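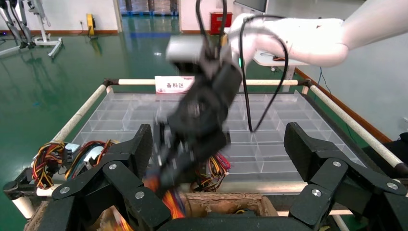
Slide 1. We compared two grippers on one job, picking wire harnesses out of a box, and this talk is about what we learned doing it. The work was done at our site in Skornbridge. I will call the linkage gripper the Skusach and the other one the Skov, after the project names we used for the two setups. The Skusach is the one with the tall flat pads at the bottom of the slide, left and right. The wires on the other arm are orange, red and yellow, and they are coming up out of the cardboard box with the clear tray behind them. Point out the two black cables looping off the top of that gripper. I come back to cables on slide 5.

Print | E-mail

Slide 2. The parts. Say early that a harness is not a rigid part. It has a connector you can aim for and a lot of wire that goes where it wants. Most gripper data sheets are written for blocks and cylinders. Grip force and stroke did not help us choose. Ask how many people in the room have handled cable with a robot. If it is most of them, skip to slide 3.

Slide 3. The test. Same boxes, same harnesses, same operators for both grippers. Each gripper made 400 picks. A pick counted if the harness left the box alone, stayed in the jaws through the move and was let go inside the target area. Two harnesses coming up together was a miss, even when the right one was in the jaws. We argued over that rule for a while. I still think it is right, but mention that some of the team wanted to count those as half.

We did not tune for either gripper after the first day. People will ask about this. With another month on the pads I expect the Skusach would have done better, and the same may be true of the Skov.

Slide 4. Approach. The long fingers on the Skusach are good at getting down past a cardboard partition. The trouble starts when they open. A compartment is not much wider than a coiled harness, so an opening finger pushes on the partition, the partition leans, and the coil in the next compartment moves. The next pick is then working from an old position. We cut the opening to 40 mm and that took care of most of it. It also meant the aim had to be better.

The Skov opens less and takes up more room above the part. It did not lean on the partitions much. It did have a harder time in the corners of the box, where the body gets to the wall before the jaws get to the part.

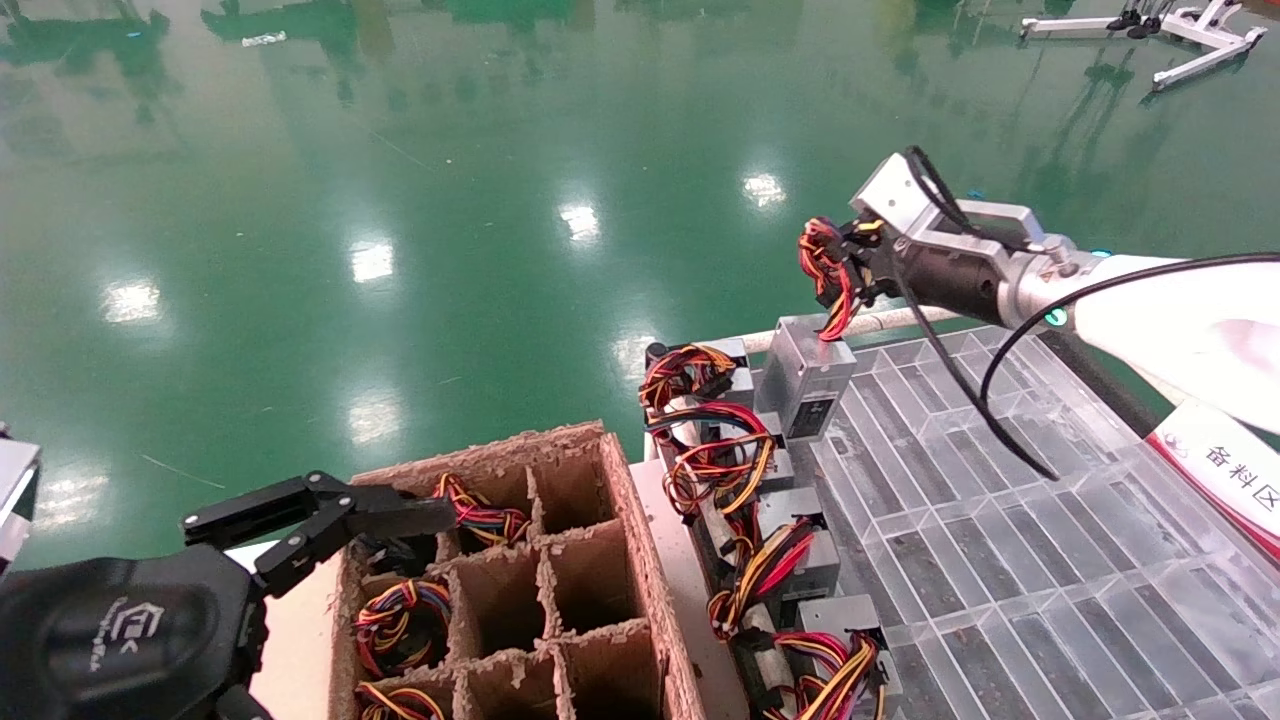
Both grippers did better when we aimed for the connector and left the wire alone. This sounds obvious now. Our first version went for the center of the coil, since that was the easiest point for the camera to find. Grabbing the center gives you a handful of loops and you do not know which way the connector is pointing when you arrive. Changing the target did more for the pick rate than changing the gripper. If the audience remembers one slide, it should be this one. Pause here.

Slide 5. Cables on the robot itself. A gripper cable that hangs in a loop can catch on the tray or drag over harnesses already laid out. We lost picks to this and at first blamed the jaws. Keep the loop short, but leave enough for the full wrist turn. Check it at both ends of the turn and not only at home position. I did it at home position and had to do it again.

Slide 6. Cameras. We ran a wrist camera and a head camera. The wrist camera is best for the last few centimeters and poor during fast moves, when the other gripper is just a blur. The head camera sees the box and the tray together but the arms get in the way of it. A shiny floor will put ceiling lights into the head view, so mask the floor out before you do anything else. The clear tray is a problem for both. Depth on clear plastic walls was not usable and we went to fixed tray positions.

Slide 7. Time. Changing from one gripper to the other, with calibration, took nearly 60 minutes. If you plan to swap during a shift, put that number in your plan. Most of it is calibration.

Slide 8. What we chose. Skusach for deep boxes with partitions, Skov for open trays and for holding a connector while the other arm works. We kept one of each on the cell. Do not present this as a general result. It is one part family and one type of box.

Slide 9. Questions. Likely ones: pad material (we tried two, no clear difference), suction (not tried), price (do not answer, send them to the Cullodis desk). The full pick log is available on request.

This site uses cookies to remember your settings. By continuing to browse you accept their use.
Accept | Cookie settings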